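Okay, the new Tunalska mix. 3 listens in and I still can't hear the "ocean" the blurb keeps promising. There's a kick drum and some hiss.

12 tracks, and Foltadura gets remixed on most of them. Why?

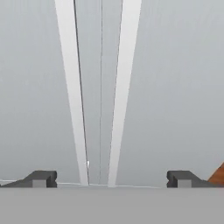
Track 20 minutes long at the end, by Maihi, field recordings from Cusstead, supposedly. Could be anybody's parking lot. Two synth lines start wide apart and slope in toward each other like those two white fingers, tapering down -- nice idea, stretched way too thin.

Not paying for the vinyl.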